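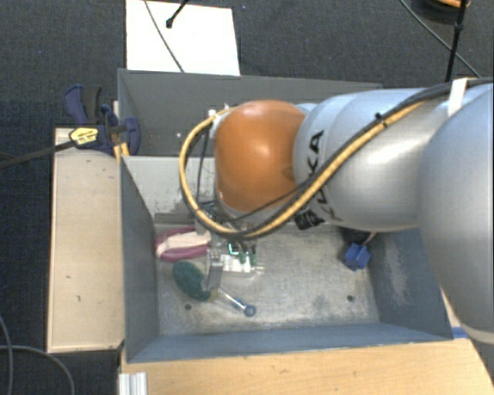

4.2 Difficulty, pacing and the falling-tile problem

Home Issues Authors Search

Anyone who has spent a long evening with a casual puzzle game will know the moment we are trying to get at in this section, when the board has been ticking along quite pleasantly and then, all at once, it feels as though the game has turned on you. Players in our sessions had plenty of colourful names for it. We have settled on the plainer term "pacing break", and we use it for any stretch of play in which the player's rate of moves falls sharply while the rate of new tiles stays the same.

Our two test games, Stetdale and Dudbridge, were built to share as much as they possibly could. Both ask the player to clear matching tiles from a rising board, both use the same artwork and the same (rather cheerful) music, and both save a full log of every move. They part ways in how they get harder. Stetdale speeds up at fixed points, much as the older arcade games did, while Dudbridge watches how the player is getting on and nudges the speed up or down a little at a time. Rami Srour wrote the adjusting routine, which went through a good many versions before it stopped being too kind to beginners, and we are grateful for his patience with it.

We invited 129 players to try both games at home over the course of a month, in whichever order they were given, and they were welcome to stop whenever they liked. Between them they finished nearly 3000 rounds. We left out any round that ended before the first speed change, as there was nothing in it for us to compare.

The logs gave us a clearer picture than we had hoped for. Pacing breaks in Stetdale bunched up just after each speed change, as you might expect (see Figure 2). In Dudbridge they were spread quite evenly through the round, and they tended to be shorter. What we hadn't expected was that a fair number of players liked Stetdale better all the same! Several wrote that they enjoyed knowing when the hard part was coming, and one told us she used to put her tea down before each jump in speed.

This sits comfortably beside Geagea's earlier work on timed card games, in which regular players favoured a predictable challenge over a smooth one. It is a little harder to square with the Flestberg sessions, though those were played in a group on a Monday evening, and the mood of a room full of people may well have coloured the answers. We come back to the matter of company in Section 5, where we look at players who shared a keyboard with a friend or family member.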